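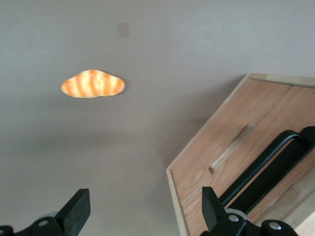 Gray wall with a pale patch, and what looks like a toy croissant.

Bring Back the Curtain

Posted 2023-01-31

I want to talk about curtains. Movie theater curtains, the kind that used to hang in front of the screen and pull apart when the show was about to start. If you're under a certain age you may never have seen one move, and if you're over that age you may have forgotten they existed, the way I had until October, when I drove out to the Lurellow to see an old musical and the thing opened and I nearly teared up over a piece of fabric.

The Lurellow has 941 seats. I know this number by heart because it's painted over the inside doors, under the name of the fire marshal's office, and as a kid I used to stare at it while my mother bought popcorn. Most of the balcony is roped off these days and a lot of the downstairs seats have gone a bit hammock-like, but they still have the curtain, a heavy dark red one with gold fringe along the bottom that's worn thin in the middle where the two halves meet. It still works. There's a motor somewhere up there that makes a noise like a dishwasher starting, and then off it goes.

So what happened was, we sat down, the house lights were up, some organ music was playing off a recording, and there was nothing on the screen. You couldn't see the screen! There was just the curtain with a little warm light on it from below. And people talked. The couple behind me had a long discussion about whether to refinance. A kid in front kept standing on her seat to look at the ceiling. Then the lights started down, very slowly, and the talking sank along with them, and the curtain opened onto a picture that was already running, so that for a second the studio logo was rippling across the folds. That second is the whole argument, as far as I'm concerned. I could stop writing now. I'm not going to, though.

Compare it with the last time I went to the Flendidus, out by the highway. I have nothing against the Flendidus. The seats recline, the sound is terrific, the restrooms are clean, and they've never once shown me a movie out of focus. But you walk into that auditorium and the screen is already on. It's been on all day, probably. It's showing a car commercial, and then a trivia question about an actor, and then an ad for the theater you're sitting in, encouraging you to come to the theater you're sitting in. It's loud, too, loud enough that you have to lean over to ask your friend to pass the candy. Then come the trailers, then another ad, then the one about turning off your phone, then another trailer (why?), and at some point in there the movie starts and I honestly couldn't tell you when. I've sat through the first minute of a feature waiting for them to tell me what streaming service it was on.

I think that's a real loss and I don't think it's a snobby thing to say. A movie needs a front edge. A book has a cover you have to physically open. A play has the lights going down. Even a ball game has the anthem and everybody shuffling to their feet. What the movies had was a curtain, and they gave it up without much of a fight, and now the beginning of the thing is a kind of smear.

I've heard the case against, mostly from my brother-in-law, who ran a projection booth in college and has opinions. He says a curtain is one more thing to break. He's right. He says they collect dust, they have to be flameproofed, the track jams, and when it jams halfway you've got a full house watching a movie through a gap like they're peeking around a shower curtain. He saw this happen. He had to go down and pull the cord by hand during a love scene, to applause. He also says that the ads before the show pay for things like heat, and that a screen behind a curtain isn't earning anybody a dime.

Fine. I'll take those in order, more or less.

On the breaking: everything in a theater breaks. The popcorn machine breaks. The ticket kiosks at the Flendidus break so often that there's a permanent-looking laminated sign for it. We've decided those are worth fixing, and I'd like the curtain to be put on the same list. I would rather watch one stuck curtain a year than never watch one open.

On the dust, I have no answer. Vacuum it, I guess.

On the money, I'm more sympathetic than you might think. I like that theaters stay open, and I know the margins are awful. I'm not asking anybody to throw out the commercials. Run them! Open the curtain, run the ads and the trailers, and then close it again. Give me 90 seconds of closed curtain with the lights at half, and then open it for the movie. That used to be perfectly normal in a lot of places, as I understand it, and some people who were lucky enough to grow up near a really fancy house will tell you that the curtain closed and opened again between the cartoon and the feature as a matter of course. Ninety seconds is shorter than most of the trailers. You could sell that too if you had to. "This pause brought to you by the credit union." I'd bank there.

There's another objection that I find harder, which is that it's fake. The curtain is a holdover from stage theaters. It was there to hide people moving furniture, and there's no furniture to move behind a movie screen. It was a little bit of borrowed class from the start, something to make the folks who'd paid their nickel feel they were at the opera. I had a friend put this to me over noodles at Vương, which is the place across from the Lurellow where everybody ends up after the late show, and I didn't have a comeback at the time. I've thought of one since, naturally, on the drive home and in the shower and on several other occasions.

My comeback is that yes, it's fake, and so is everything else in that building. The plaster columns don't hold anything up. The boxes on either side of the stage were never built to sit in (you can tell by the lack of doors). The ceiling at the Lurellow is painted like an evening sky in a country that the painter, I would bet you anything, had never been to. All of it was put there so that a person coming off a shift at the mill could walk in out of the rain and feel that somebody had gone to some trouble. I don't find that embarrassing. I find it kind of wonderful, and I think the trouble they went to is the thing I'm missing when I sit in a black box with cup holders.

Now, I don't want to be the person who says everything old was better. I remember the Minda, the other downtown theater when I was growing up, and the Minda was terrible. It smelled like a wet dog. They'd split the auditorium down the middle to get two screens out of it, so your seat pointed at the wall and you could hear the other movie's explosions during your movie's funeral. They had a curtain there as well, at least on the one side, and it had a long rip in it that somebody had closed up with silver tape. When it opened you could see the tape go by, glinting. And I'll tell you something, I loved that. I couldn't name you more than a handful of the pictures I saw at the Minda, but I can see that tape traveling from the center to the left as clear as anything.

The Minda is a parking lot now. I park in it when I go to the dentist.

What gets me is how cheap this would be next to the things theaters do spend money on. They've put in seats that shake. They've put in screens that wrap around onto the side walls, for the sake of a handful of scenes a year. I once paid 8 dollars extra to wear 3-D glasses over my regular glasses for two hours, and I came out with a dent in my nose and no memory of anything having come toward me. All that gear is meant to make the movie feel like an event, to get us off our couches, and I understand why, my couch is very good. But my couch can't do a curtain. I've tried to imagine it. You could hang one in front of the TV, I suppose, and have somebody pull it, but your family would talk about you.

And I think the waiting matters at least as much as the opening. When there's nothing on the screen, you look around. You notice who else came. You see that the older man down front has brought his own cushion, you see teenagers working out who has to sit next to whom, and you overhear about the refinancing. You become an audience a bit at a time, before there's anything to be an audience for. With a trivia question glowing up there we all just face forward and look at it, or we look at our phones, and when the laugh lines come we laugh like people in separate rooms. I can't prove that. I only know the musical at the Lurellow got the biggest laugh I've heard in a theater in years, on a joke about a hat, and it wasn't that good of a joke.

I did write to the Flendidus. There's a comment form on their website with a drop-down menu for the subject, and the choices are things like refunds and gift cards and lost items. I went with lost items. I said I'd lost a curtain and described it as best I could -- red, large, opens in the middle. I got an automatic reply telling me to check with the guest services desk at my location and to bring a photo ID. I haven't been in yet, but I'm planning to go.

In the meantime the Lurellow is running old pictures all through the winter, and they open the curtain for every one of them, even the matinees when there are more seats with busted springs than there are people. Get there early and sit in the middle, far enough back to take in the whole width of it. The noodles across the street are good until late, and if you order the broth with the short rib, ask for extra lime.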